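Home Care Skills, Unit 3
Folding and sorting clean laundry
Instructor: Pramila Kashyap

Use a flat surface at waist height if you have one. A made bed works fine - pull the cover reasonably straight first.

Sort before you fold. Make one pile per person, then put shirts with shirts and pants with pants. Fold each shirt in thirds lengthwise, then in half from the hem. Smooth out creases with the flat of your hand.

Dark fabrics show lint, so check them near a window.
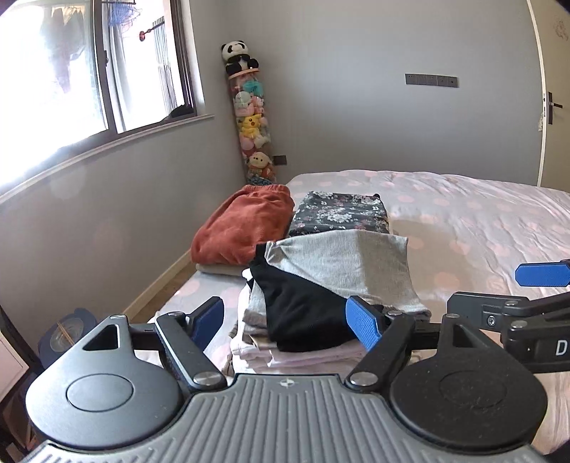 Fig. 2. Folded clothes laid out on a polka-dot bed cover.

For next class: read the handout on closet storage and bring 2 T-shirts.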